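Tape marking

Tape marking is the laying out of lines on a floor, wall or table with strips of adhesive tape. It is a wonderfully direct way of drawing – a full-size plan can be put down, looked at, pulled up and put down again in an afternoon. Stage crews, sign painters, quilters and gym teachers all use it.

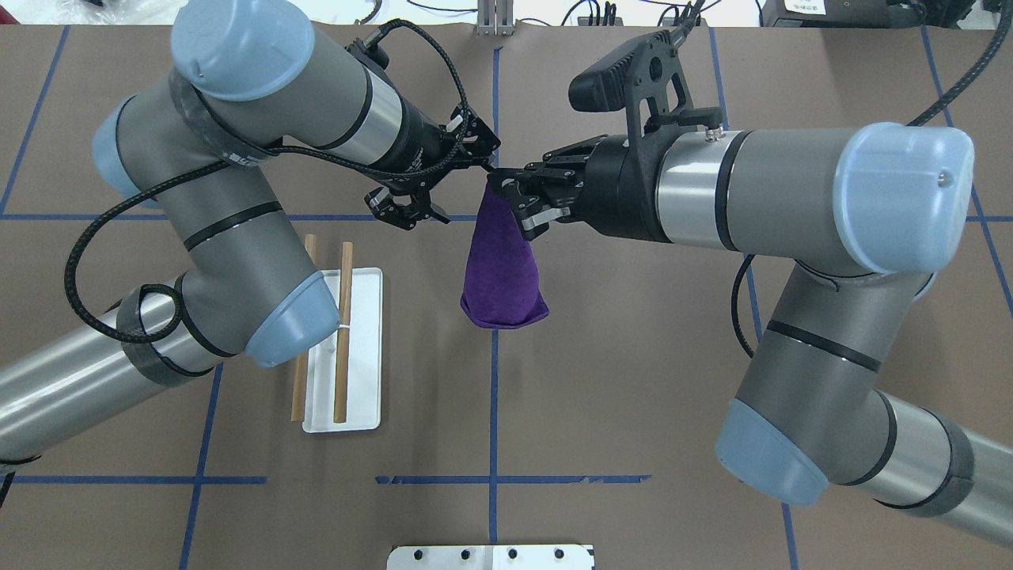 A grid of dark blue tape on a brown tabletop.

Painter's tape is a favorite for short-term work. Its backing is often a crinkled paper that tears by hand, and its mild adhesive is made to let go cleanly. Vinyl tape lasts longer underfoot and bends around curves beautifully, though it can shrink back if stretched too hard. 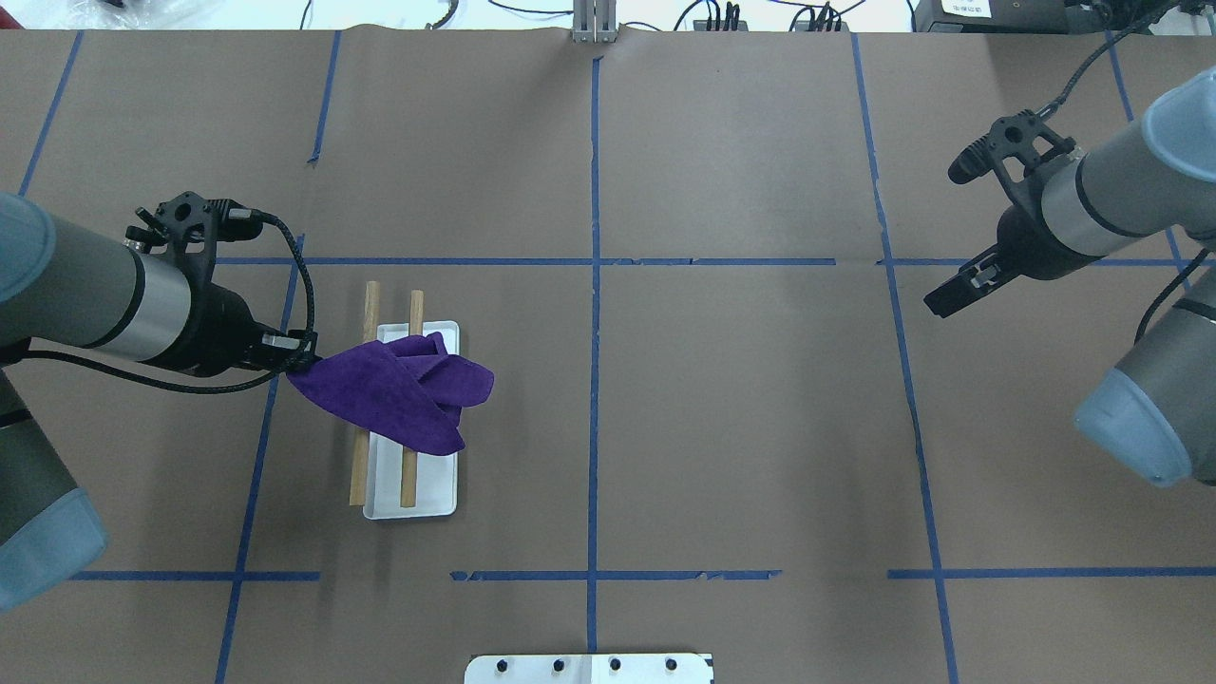

Strips of painter's tape laid over brown paper.

Layout usually begins with one long baseline. Right angles can be checked with the 3-4-5 triangle, a trick that works as well on a hall floor as on a desk. The Pristhorpe town hall has been taped every September for its indoor map day, when 800 squares are set out and children walk the streets of their own town.
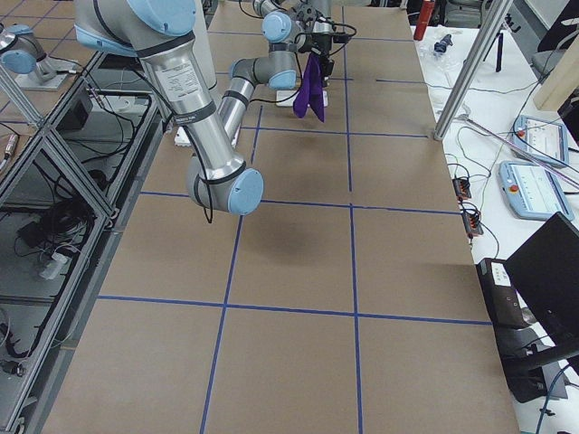 Long lines are best pressed down lightly at first and sighted from one end. A strip that wanders can then be lifted and straightened before it is rubbed flat. At Pristhorpe the finished map uses 2000 meters of tape, in 8 colors, and the river alone is a joy to see.
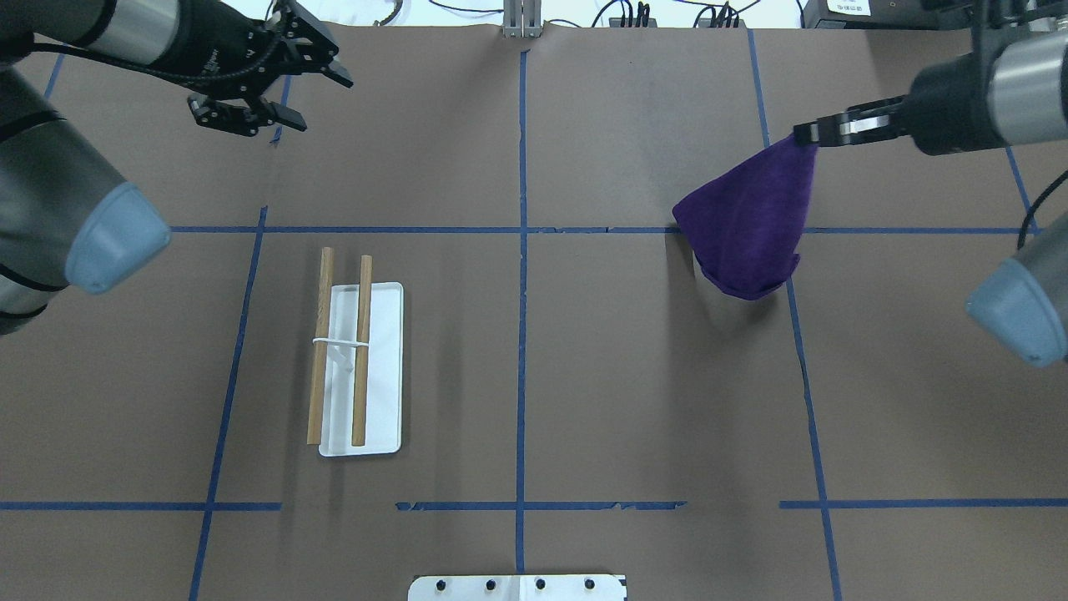

Nabil Sfeir disagrees with starting from a baseline and argues that in old halls, where few walls are square, two crossing center lines give a better result.

See also: Chalk line; Spike mark; Masking tape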